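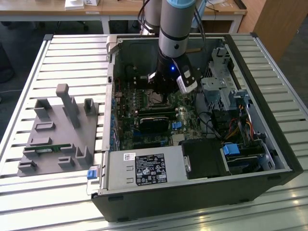
4.2 Versuchsaufbau und Ablauf

Bewertet wurde das Demontagepaket Zitik der Firma Prollon, das der Hersteller als vorkonfigurierten Bausatz für Recyclingbetriebe anbietet. Zum Lieferumfang gehören ein Zweifingergreifer, ein Sensormodul für das Handgelenk und die Ablaufsoftware. Der Roboterarm ist nicht enthalten und muss vom Anwender gestellt werden.

Als Prüfobjekte dienten gebrauchte Desktop-Rechner, die liegend und mit abgenommener Seitenwand bearbeitet wurden (Abb. 5). Die Aufnahmeplatte mit den Haltern links neben dem Gehäuse stammt aus dem 3D-Drucker. Wir haben sie nach den Vorgaben von Ševčík angepasst, weil die mitgelieferten Zeichnungen nur für kürzere Platinen ausgelegt waren.

Je Konfiguration wurden 250 Greifvorgänge ausgeführt, insgesamt 500. In 19 Fällen brach die Software den Vorgang wegen einer Kollisionswarnung ab – meist im Bereich der Kabelführung. Diese Fälle gelten in der Auswertung als Fehlversuche.

Die Einrichtung dauerte länger als im Handbuch angegeben. Vor allem die Kalibrierung des Sensormoduls musste nach jedem Wechsel der Greiferfinger wiederholt werden.

Abb. 5: Greifer über der Hauptplatine eines geöffneten Desktop-Rechners, links die Aufnahmeplatte. Aufbau: C. Adebisi.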